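From: Satish Mudaliar
To: snack-swap list
Subject: Re: What to do with the bags and the wrappers?

Dear all,

Thank you for the many kind answers to my last mail. I am replying below to Rajeshwari's questions, and I have put her message in full so the new members can follow.

Rajeshwari Panicker wrote:

> Hello Satish and everybody,
>
> My parcel for the January swap came to 1478 grams, and the post office
> in Flanham asked me for a much higher price than last time. I think I
> am packing too much air and too much bag. May I ask:
>
> Do you take the sweets out of the shop bag before packing?
> Does anyone collect the empty wrappers, or do they go in the trash?
> Is it still 832 grams for the small rate?
>
> Regards,
> Rajeshwari

I will start with the bags. I have always kept the snacks in the bag in which they came home, paper or plastic, until the evening of packing. It is easy, but then I forget what is inside.

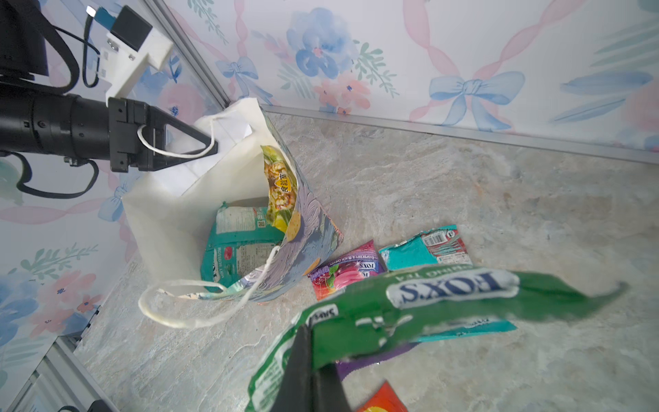
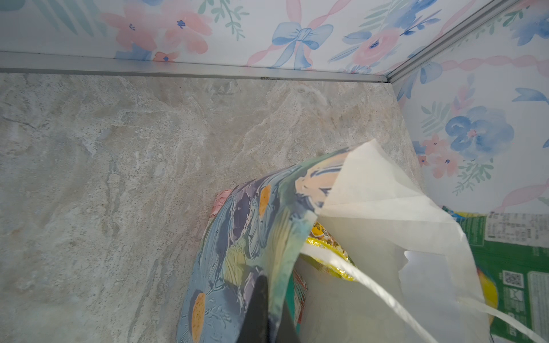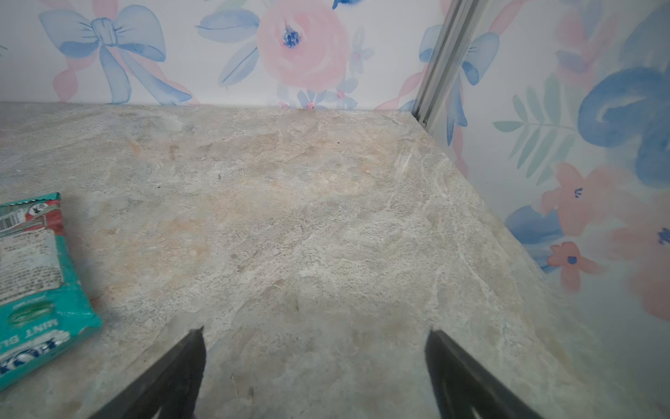

Satish Mudaliar, for the snack-swap list

The white paper bag with the cord handles is the kind I like best. It stands up while you fill it, and a big snack packet can look out of the top without falling. The thin white plastic bag in the second picture is lighter, but everything slides around in it, and the yellow foil packet is easy to miss between the other things. So yes, Rajeshwari, I do take all the sweets out before packing. The shop bag stays at home and I use it again.

About the wrappers: please do not throw them away before you ask. Mrs. Đỗ keeps an album with one wrapper of every flavor, and she told me she has over 400 now. In the first picture there is a pink Fox's one, raspberry and black cherry, which I believe she does not have. The teal mint wrapper in the third picture is more crumpled. She says it can be pressed under a heavy book for a night, with a sheet of kitchen paper on each side. Please cut the packets with scissors if you can. A torn edge cannot be made nice again, and I am guilty of this also.

On the weight, I still pack to 832 grams and it was accepted at my counter in Cadby. I cannot promise it is the same in Flanham, so please ask there first. For the box I use an old Oretti shoe box, cut down on the long side, and I fill the corners with small candies in place of paper. Glossy packets with much air inside I put on top, never under a carton.

I have 2 such boxes left, if somebody needs one. Write to me directly and not to the list, please.

With kind regards,
Satish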